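Call for Participants: Demonstration Operators, Two-Arm Handling Study

The Dreladitz Laboratory for Manipulation Learning invites applications from adults who wish to take part in the recording of handling examples at our Eltevbridge site. Participants guide a pair of robot arms through short tabletop tasks. The recordings are used to train a control model that learns from human examples. Sessions begin in July.

The present round concerns phones and phone stands. Each task sheet describes a starting layout and a goal, and the operator decides how to reach it. Earlier rounds produced 549 accepted recordings, and the laboratory now seeks operators who have not worked with the equipment before.
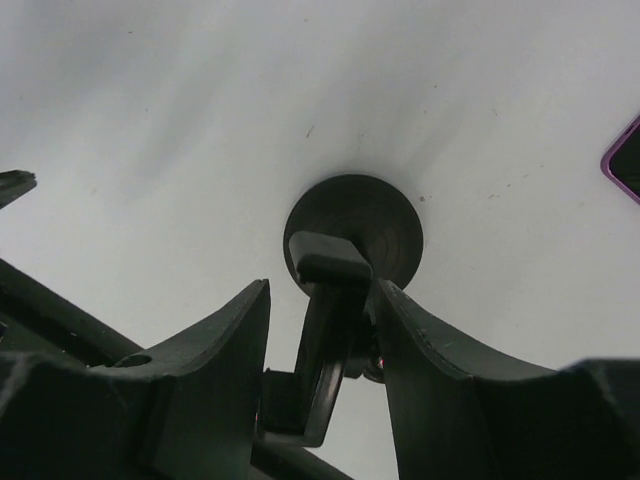

Dreladitz Laboratory for Manipulation Learning
Participant Office, Eltevbridge

What participants will do

Operators work at a control station and move both arms by hand-held controllers. A session lasts 2 hours, including breaks, and each participant is asked to complete 7 sessions. Every attempt is recorded from the wrist cameras and from a fixed camera overlooking the table. Attempts that fail are kept and labeled as such. Operators are not scored on speed, and payment does not depend on the number of successful attempts.

The first session is given over to training. A member of staff will explain the controls, the stop button and the task sheets. Participants may practice for as long as they wish within that session – none of the practice material enters the training set.
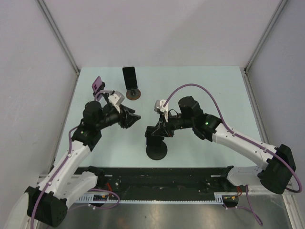

The learning system under study must choose which arm to use, and it can acquire that habit only from operators who make the choice themselves. We therefore ask applicants to be comfortable working with either hand. Task sheets do not assign an arm. With the stands spread over the table, two toward the back and one near the front center, an operator may reach for the front stand with the right gripper while the left stays open and free. Another operator may prefer a different approach, and both are of value to the study.

Who may apply

Applicants must be 18 or older and able to read task instructions in English. Normal or corrected vision is required. No background in engineering or programming is needed. Current employees of Barnex, which supplies the control software, are not eligible for this round.

Payment and location

Participants are paid at the end of each session at the laboratory's standard hourly rate, which is stated in the consent form. Sessions are held in the Friesen Building, Room 1925. The entrance on the parking lot side is step-free. Morning and afternoon times are available.

Data and consent

Recordings cover the table and the arms. Controller movements are stored under a participant number. Participants may withdraw at any time and may ask that their recordings be removed, up to the point at which the training set is closed.

How to apply

Please complete the application form at the Participant Office or request a copy by mail. State the times of day at which you are available and whether you have used remote-controlled equipment before – prior use is not a disadvantage. Applicants selected for the round will receive a consent form and a proposed schedule.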